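Nutalau Playbill Archive - README

Version notes and general confessions, last touched 11/27/19

What you have downloaded is a set of 818 theater programs from small and touring companies, typed up by hand and saved as plain text, one file per program. It began as a box under a stairwell at the old Mutiso Playhouse and became a dataset when the box got wet at one corner and people started to panic.

Contents

programs/ - the transcriptions, one per production
casts.csv - one row per performer per production, 3,000 rows
venues.csv - names of halls, with the spelling used on the night
notes/ - things written in the margins by audience members, some of them unkind
pics/ - a few pictures

Fields in casts.csv

production_id: matches the file name in programs/
title: as printed, including the Hamlet with two m's
role: as printed. "Third Lord, also Wind" is one role.
performer: as printed, except where a slip of paper was glued over the name, in which case we took the slip
understudy: yes, no or blank. Blank means the program didn't say. It does not mean no.
season: the year the season opened, so a December show and the spring show after it share a value

How it was typed

Birthe Bundgaard did the comedies and Grímur Ravn did everything with a body count. Each checked the other's work, and the disagreements are in notes/quarrels.txt, which we recommend over several of the plays. Scanning software was tried on the first batch. It read "Enter Ghost" as "Enter Goat" so consistently that one of us began to prefer it.

Stage directions quoted in programs are kept. Advertisements for restaurants are kept too, as they are often the only evidence of where the cast went afterward.
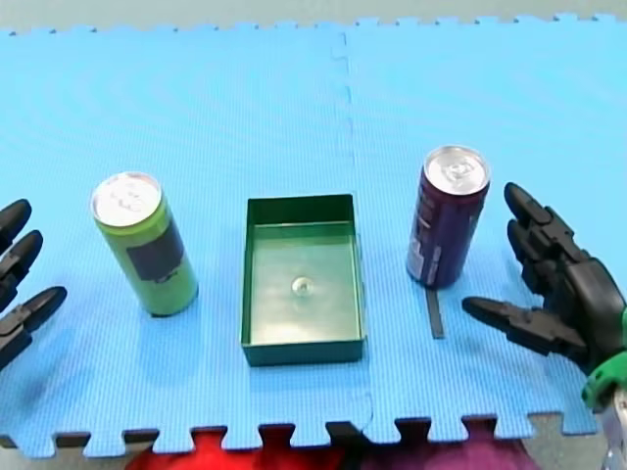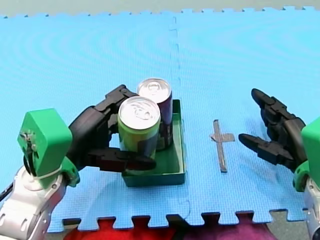
Two cans and a green tray on blue foam matting, in both.

Malcolm Crabtree wrote in after the first release to complain that the Pliltov Players are listed with two different Prosperos for the same Tempest, and that he should know, having been both of them. He appeared under his own name in the first half of the run and as "M. Selon" in the second, following an argument over billing. He would like the rows merged. He would also like it recorded that the notices improved after the change.

We have not merged them. The rule is that the program wins, even over the man in the cloak. His letter is in notes/ and the two rows now carry a cross-reference.

Known problems

Matinees and evenings are not told apart before the fourth season.
Children playing fairies are usually listed as "Fairies" and nothing else. If you were a Fairy, write to us with the production and we'll add you.
A pantomime horse appears as one performer in casts.csv. This is wrong and we are working up to it.
venues.csv has three spellings of the same church hall, and all three were printed on posters.

Using it

Free for research, family history and settling bets. Please cite the archive and the version date. Please don't use it to prove that a particular actor was ever good, as the programs were written by the companies themselves and everyone in them is "much loved."

Corrections go to Sigrún Zoëga, with a photo of the page if you have one. Memory alone goes in notes/, where it will have plenty of company.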